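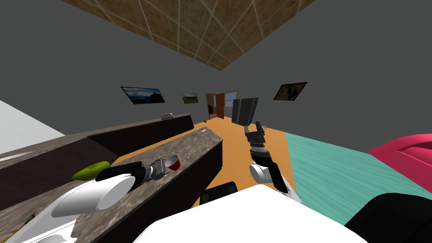
Page last changed: 2/4/20

Telten Kitchen Pack: FAQ

Quick answers, mostly pulled from the support inbox. If yours isn't here, email us and it'll probably end up here.

What am I buying?
A simulated room and a simulated two-arm robot to work in it. The room is called Deltholm: kitchen island, long counter behind it, rug and sofa off to the side, one door. You get the room, the robot model, the task scripts and the recorded runs. No hardware. We don't sell arms, please stop asking us to quote on arms.

How much?
$292 for one seat. Tax on top. Schools and TAFEs get a discount, write to us from your work email first, before you pay. We can't do it backwards after the invoice goes out, or we can but it takes ages.

Is there a trial?
30 days, full version, no card needed. Your files stay put when it runs out, you just can't open new sessions.

What's the red cup for?
It's the starter task. Reach to the island, pick up the cup, put it down somewhere sensible. The cup starts standing up or lying on its side depending on how you set the config (cup_pose, in the task file). Lying down is harder, so do standing first. Most people skip that and then email us.

Which views do I get?
Head and both wrists. All on by default. Switch off the ones you don't need, it speeds things up a fair bit on older machines. Wrist views turn with the wrist, so the room can look sideways or worse. That's normal and we're not going to "fix" it. If you want them levelled there's a flag but your gripper fingers will swing about all over the place.

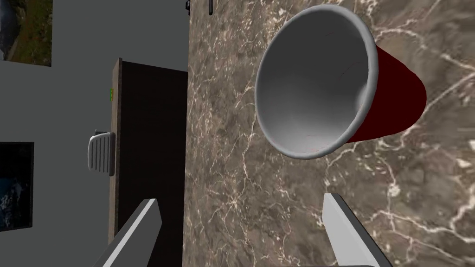 Render: Sérgio Matos / Jilladero

Can the two arms work at the same time?
Yep. Each arm has its own controller. For single-arm tasks, park the other one with hold_right or hold_left. It'll stay wherever it was, often pointing up at nothing much. Harmless. If you want it tucked in, send it home first and then hold.

What else can I put on the counters?
66 objects in the library. Cups, knives, vegetables, cloths, that kind of thing. Your own meshes work too but check the scale before you load. We once had a spoon the length of the island from a customer who'd exported in the wrong units. Masses are set per object, in grams.

My gripper goes through the cup. Why?
Nearly always the time step. Halve it. If thats not it, your closing force is too high, drop it and try again. Still no good? Send us the log (the log, not a video of the screen).

Can I change the room?
Some of it. Wall colour, floor, ceiling tile, pictures on the walls, rug. You can't move the island or the long counter yet. Movable furniture is planned for August. Don't hold us to the day.

Does lighting change?
Soft and even is the default. Three other presets in the menu. Custom lights are possible through the scene file, not supported by us though, so you're on your own there. 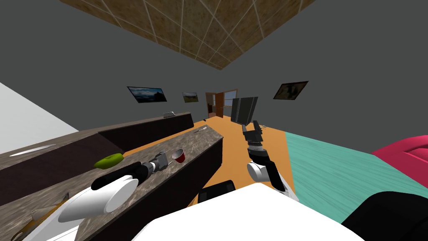 Can I share one licence between two computers?
One licence covers one computer at a time. You can move it by signing out on the first machine and signing in on the second, as often as you like.

How many recorded runs are included?
665. Both arms, all views, joint positions alongside. Includes the bad ones, missed grasps and so on, labelled as such. People training policies wanted them so we left them in. Filter them out if you don't.

Will what I train here work on a real robot?
Maybe, partly. Depends on your robot, your cameras, your cups. The pack is a good place to get started and break stuff cheaply. We make no promises past that and would be suspicious of anyone who did.

How do I check the wrist view is set up right?
Open the gripper all the way and point it anywhere in the room. Ceiling's fine. Both fingers should be in view along the bottom with a clear gap between. Missing a finger means the mount offset is wrong, reset to defualt and reload.

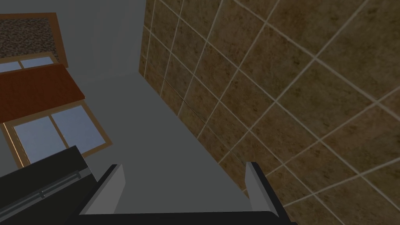
Wrist view: gripper open and empty, windows to the left, brown tiles to the right.

Do you do training?
Half-day sessions, online, run by Sérgio Matos. In-person is through Sotomayor, our reseller, and they set their own prices and dates. Ask them not us.

Refunds?
Within 30 days of purchase if you've not used up a training session. Email with your order number and we'll sort it, usually the same week.

Updates?
Free for the first year. After that you keep the version you've got, or renew at half price.

Who do I contact?
Support form at the bottom of the Jilladero site. Put "Telten" in the subject line or it goes to the wrong queue.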